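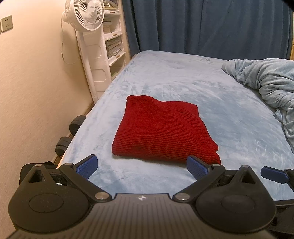
Kadov says a sweater folded its way takes up less drawer space and keeps its shape all winter. The folding class, which opened in May, costs $9 and is held in a room above the Skatard store.

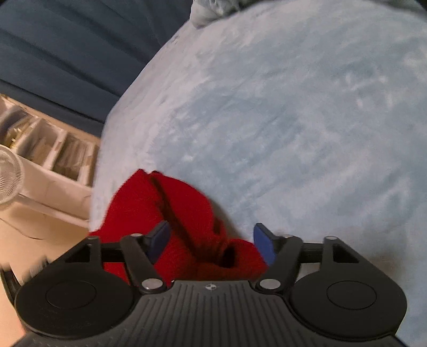

Ngan-ling Hung, who teaches it, claims some 400 people have signed up – a figure the company would not back up with records. Dayana Cuevas took the class and still hangs her knits. "It's a square," she said. "My mother made squares."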